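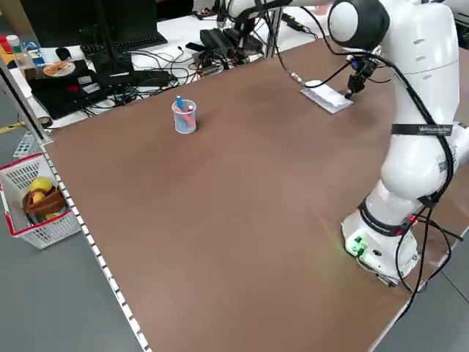

Worktable

PRE-CONCERT INSPECTION: CHAMBER HALL, INSTRUMENTS AND STAGE
Saturday, February 17, 2024
Inspected by: Bożena Mazurek
Program: Sowa Quartet with piano and live electronics

1. Concert grand (serial ending 3878)
Lid prop and hinge pins: OK
Casters locked, all three: OK
Pedal lyre and trapwork: Damper pedal squeaks on release. Felt dressed, squeak reduced, still audible from the front row.
Pitch at A4: 440.6 Hz before tuning, 440.0 after.
Humidity at soundboard: 40 percent. Lower limit for this instrument, acceptable. Recheck at intermission.
Preparation material (bolts, rubber): Checked against composer's chart. Two bolts had bare threads touching the string and were sleeved.

2. Stage and risers
Riser legs pinned: OK
Cello endpin stops: One missing at desk 2. Replaced from stock.
Stage lip tape: Worn at stage left. Retaped.
Clear path to exit, stage right: Partly blocked by two Trirow chair carts. Moved to the corridor. They must not go back there during the show. 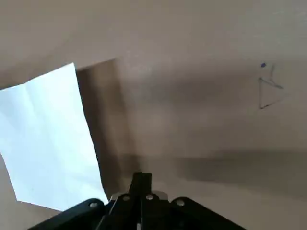
Reading time: 2 min

3. Stands and lighting
Multex stands, height clutch: Three slip under a full score. Tagged and removed.
Stand lights, cords and plugs: One cord with cracked jacket near the plug. Taken out of service, not to be taped.
Light at the desks: 465 lux, measured at page height with the house at half. Viola desk is darker on the outer side. Lamp angle adjusted.

4. Electronics and loudspeakers
Pokar mixer, power and grounding: OK
Hum with all channels open: Slight, traced to the DI on the piano pickup. Ground lift engaged.
Cable crossings covered: Three of four. The fourth, behind the piano bench, needs a ramp before doors.
Peak level at row A, loudest passage of the tape part: 98 dB, short duration. Earplugs to be offered at the door.
Filter sweep in second movement starts at 3000 Hz: Checked for feedback with cello microphone open. None.

5. Open items
a) Cable ramp, bench. Before doors.
b) Damper pedal. Refer to technician, next regular visit.
c) Replace three stand clutches. Parts last ordered in August, none left.
d) Earplug dispenser about half full. Refill.

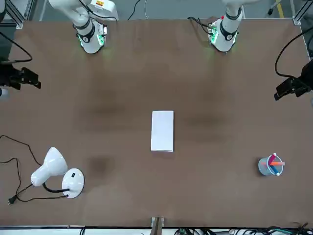 Bogumił Cieślak writes that item b should not wait for the regular visit. The last movement ends with a slow pedal release over silence, and a squeak at that point will be on the recording. He asks for the spring contact to be lubricated this afternoon and for the pedal to be tested with the lid at full stick.

Item b changed to: before sound check. Pedal test to be repeated at concert pitch and entered under section 1.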